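Radebe Robotics Club open evening, 07/06/2018

Quick notes before I forget it all. Got there late, parking was a pain, missed the welcome talk. Sign in at the desk, sticker badge, follow the tape down to the workshop.

Student teams in two rooms. First room is the younger kids, line followers mostly, one of them kept driving off the table and got a big cheer every time. Nice bunch. Didn't stay long enough.

Second room is the picking project, which I'd come for. Tarek Bataineh runs it, teaches there during the day. The job: arm has to take mixed junk out of a metal bin, one thing at a time, no help. Bottle, cup, soda can, corn, that sort of stuff. Teams write their own grasp code and get 5 minutes each on the arm. Points for every item out, points off if you hit the wall of the bin.

Three teams running when I was there. Dorkuson went first and were quick but sloppy. Stornent had a camera calibration problem and spent half their slot typing, poor guys. Clakier were slow and steady and I think they'll win it in July. Asked one of them what was hardest and she said shiny stuff, the depth readings go all over teh place. Crushed cans worst of all.

Asked Tarek about cost. Club budget is $300 a term, mostly goes on cables and tape. Arm belongs to the school so they book it after hours.

Coffee was ok. Ran out of cookies early.

Next one is the final in July, same building, get there before the doors open if you want to stand near the bin.
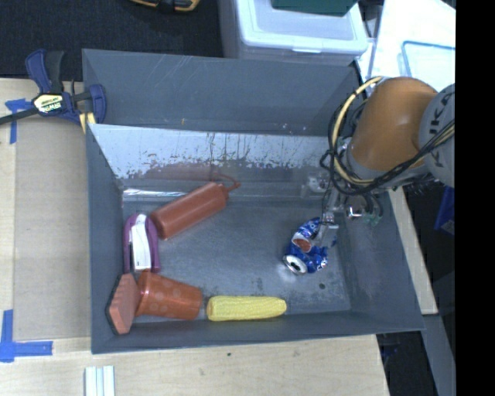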